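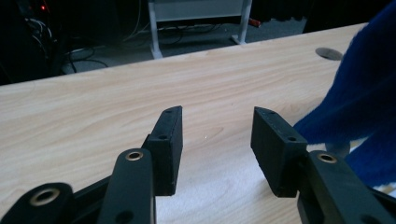
I have been reading about cleaning cloths again, which says enough about my January. The latest claim to come my way is that a decent cloth and plain water will do everything a cupboard full of sprays does, and do it better. I have heard this before. I heard it about vinegar, and I heard it about those white foam blocks that took the finish off my mother's sideboard.

The table is the thing I care about. It is light wood with a fine, pale, streaky grain, and I bought it second-hand when I moved to Cistside. It shows everything. Tea rings, pen, the grey bloom you get where people rest their forearms. I wipe it down most evenly on the days when someone is coming round and hardly at all otherwise, so please don't take any of this as the advice of a tidy person.

The trouble with soft white cloths is that they feel so convincing. You pick one up in the shop, it's fluffy, and you think yes, this will be kind to wood. Then you use it and half the fluff stays behind. I bought a pack of four from Mokudia in the autumn, on the strength of a label that promised "lint-free shine", and spent the first evening picking white hairs out of the grain with my fingernail. They got better after a few washes. I was told this would happen and it did, so fair enough, but I do wonder why the first few washes are my job.

The Cendia ones are thinner and feel like nothing much. I don't enjoy using them. They leave less behind, though, and they dry overnight on the radiator, where the fluffy ones are still clammy at breakfast and starting to smell of pond. If you made me choose I would go with Cendia for the table and keep the others for the bathroom mirror, which they do quite nicely.

As for water on its own, I gave it a month. Crumbs, dust, a splash of milk: fine. Anything with butter in it: not fine. You push the grease about until it is spread thinly enough that you can't see it from where you're standing, and then the sun comes in low through the window and there it all is. I went back to a drop of washing-up liquid in a bowl of warm water, a well-wrung cloth and a dry one after, going with the grain. My grandmother did the same and she had never heard of a microfibre.

I'm also suspicious of the washing instructions. No softener, I can believe, as it does seem to make them slide over a spill without picking it up. But one packet says to wash at 30 and another says 60, and they feel like the same stuff to me. I do mine at 40 with the tea towels. A reader wrote in to tell me this will shorten their lives. Possibly it will. They were £4 the pack.

What I would like to see is some plain honesty about how long they last. One brand, Ezzat, prints "good for 4000 wipes" on the sleeve. Who stood there? Whose table was it? A wipe in my kitchen might be one pass over a saucer mark or ten minutes on dried porridge, and I can't see how both come out as one.

I have ordered a wax polish for the table as well, against my better judgement. The tin says it repels stains for up to a year. It should be here in February and I'll try it on the underside first, then on the corner by the wall where the plant usually goes.

Posted January 31, 2025. Filed under: kitchen, grumbling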